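We use cookies to improve your visit. By continuing, you accept our cookie policy.

Homeowners planning a new heating installation are too often asked to choose a product before anyone has surveyed the house. Provura believes the order should be reversed. A stove sized for a showroom may overheat a small den, and an unlined chimney can add weeks to a simple job. Of the 1,314 inquiries we received last season, most began with a model name and no room measurements.

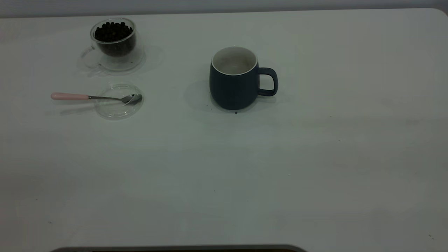 Haruto Nagano disagrees, writing that customers need a price first and that a survey fee of any size will send them elsewhere. We take the point seriously. A quotation given without a site visit, however, is a guess - and a $4,000 guess is a poor basis for a contract.

Our position is that every installer should offer 2 visits before work begins, one for the flue and one for the hearth. Woldegiorgis has worked this way for nine years, and we would like to see the practice written into trade guidance by February.
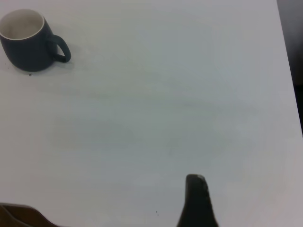 Dark mug on a white tabletop.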